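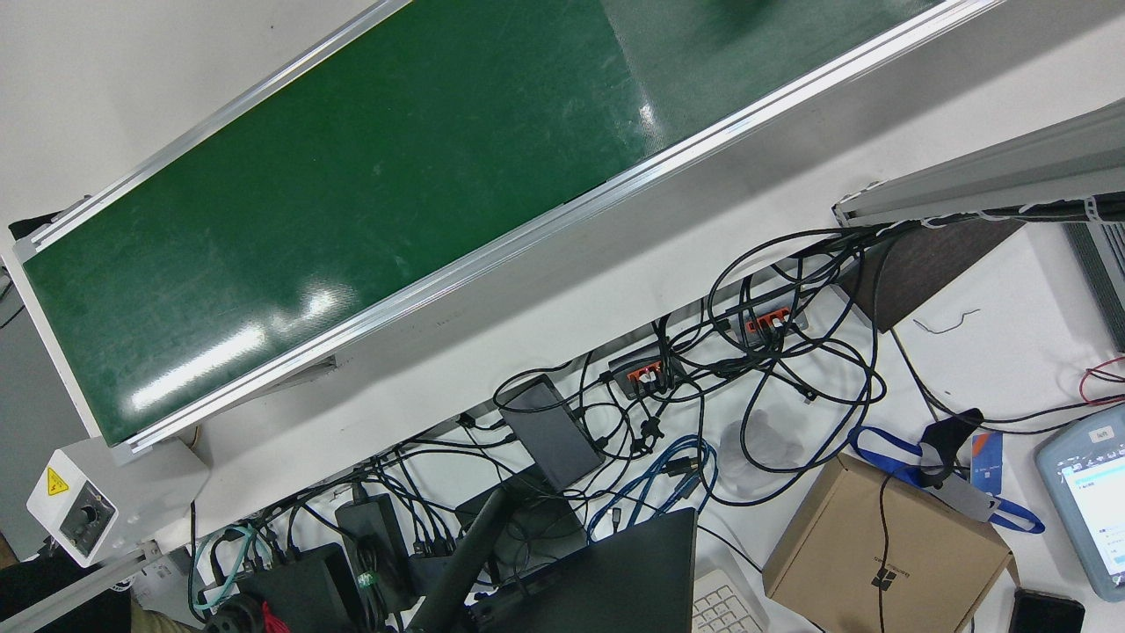 Can a robot arm pick parts off a moving belt without a sensor on the belt itself?

It can if the belt speed stays steady and the camera sees each part early enough. Our project was to find out how steady and how early, using the conveyor cell in the Trellinham automation lab.

## Project report: picking from a moving conveyor

Group: Karim Saliba, Nelly Urrego, Ona Grigaitė, Margus Sproģis
Supervisor: Dace Pētersons
Report handed in: 16th January

### 1. The task

The lab cell has a belt conveyor with a green belt and a manual speed knob on the motor housing. There is no encoder, so the robot controller is never told how far the belt has moved. Earlier groups stopped the belt for every pick. We were asked to pick on the move and to say clearly where the method stops working.

The parts were plastic caps left over from the Olidby packaging exercise. They come in two sizes. We used only the larger size until the last week, when Dace asked us to try both.

### 2. How it works

A camera above the infeed end takes a picture at a fixed interval. A program on the laptop finds each cap, works out its centre in belt coordinates and notes the time. It then adds the distance the belt should have travelled by the time the arm gets there and sends that point to the controller over Ethernet. The arm goes to the point, waits a short moment above the belt, comes down and picks.

We called the program Karimi, which started as a folder name on Karim's machine and stayed. It is written in Python. The robot side is a short program made on the teach pendant, with one loop and two taught positions: the waiting position and the drop-off. Everything else comes from the laptop.

The two clocks were the first problem. The laptop and the controller did not agree on the time, and the gap grew during a run. Margus got round it by having the controller send its own time with every message, so that the laptop works only in controller time. This took up most of our second lab session and was worth doing before anything else.

### 3. Measuring the belt speed

We marked the belt edge with tape and timed the mark between two lines on the rail. Ona did this by hand at first. Later we had the camera do it, as hand timing varied too much from person to person.

Two things came out of it:

- The knob does not return to the same speed when it is turned away and back, even if the pointer looks to be in the same place. We now measure the speed at the start of every run and leave the knob alone.
- The belt runs a little slower when it has just been switched on. We let it run for four minutes before measuring.

After that the speed was steady enough for runs of normal length. We did not test whether it changes with a heavy load, as the caps weigh very little.

### 4. Finding the caps

The belt surface is shiny and reflects the ceiling lights. With our first settings the program reported bright patches as caps, always in the same places. Nelly fixed most of this by comparing each picture with one of the bare belt and by throwing out any shape that did not move between two pictures. A real cap always moves – a reflection from the lights stays where it is.

Scratches in the belt were harder to deal with because they do move. They are thin, so a minimum width was enough to remove them. It also removed caps that were only half in view, but those are seen whole in the next picture anyway.

### 5. Results

The main test was 466 caps of the larger size, sent down the belt over several runs at one speed. They were placed by hand with uneven gaps. A pick counted as good only if the cap ended up in the drop-off tray.

Most of the failed picks came from caps placed very close together. The arm picked the first and was still on its way back when the second went past. This is a limit of the arm's travel time, and better detection would not help. The second cause was caps lying at the far side of the belt, where the calculated position was a few millimetres out. We put this down to our calibration, which used points near the middle only.

For detection alone we had more data, since it can run with the arm parked. Over nearly four weeks the program logged 3,539 pictures, and we checked the false detections by eye. After the change described in section 4, the ones left were mostly from people leaning over the belt.

With both cap sizes mixed, the arm came down at the right place but at the wrong height for the smaller caps. We ran out of time to add a second height. It should be a small change to the message sent to the controller.

### 6. What we would change

An encoder on the belt roller would remove most of section 3. Susell, who supply parts to the lab, have one on their list that fits the shaft, and Dace has asked for a price. Until then, measuring the speed before each run works, but it depends on the person remembering to do it. We twice forgot, and both runs had to be thrown away.

The calibration should be redone with points across the whole width of the belt. Ona has written the steps down in the lab folder.

We would also agree on file names earlier. Some of the first logs have no date and could not be used.

### 7. Who did what

Karim wrote the position calculation and most of this report. Nelly did the detection. Margus did the controller program and the messages between the two machines. Ona ran the speed tests, the calibration and the main test, and kept the log. The cell will be used by the next group from March, and the code and test logs are on the lab drive.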